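Forums > Workshop & Studio > Benches and Surfaces

We use cookies to remember your login. Accept / Manage

Scuffs on a white tabletop, do you bother?

kuseo_128
My matte white table has faint scuffs and what look like pencil lines. I have tried dish soap, a melamine sponge and disapproval. Is $199 for a new top madness?

Prernon
Yes. Pencil comes off with a white eraser. Brush up the crumbs afterward or you'll grind them in and be back with a second thread.

omoregie
Disagree on the sponge, if anyone is about to suggest more of it. I did mine for a whole August and now have one shiny patch on a matte table. It looks buttered.

Prernon
You used 3000 grit on it first. We all read that thread.

omoregie
Once.

kuseo_128
Eraser it is. Next problem is the big cardboard panel I keep leaning up behind the table.
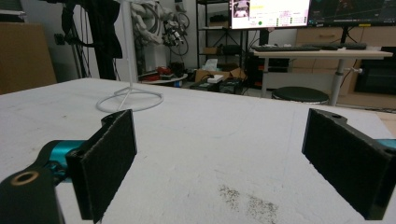 I keep meaning to lay it over the top for messy jobs, and then I don't, and then there's gray grit everywhere. Would you cut it to size or leave it whole?

PanelPusher4
Cut it. A whole sheet hangs over the edge and you'll catch it with your hip.

omoregie
Leave it whole. You can't uncut cardboard.

Prernon
He can get more cardboard, omoregie.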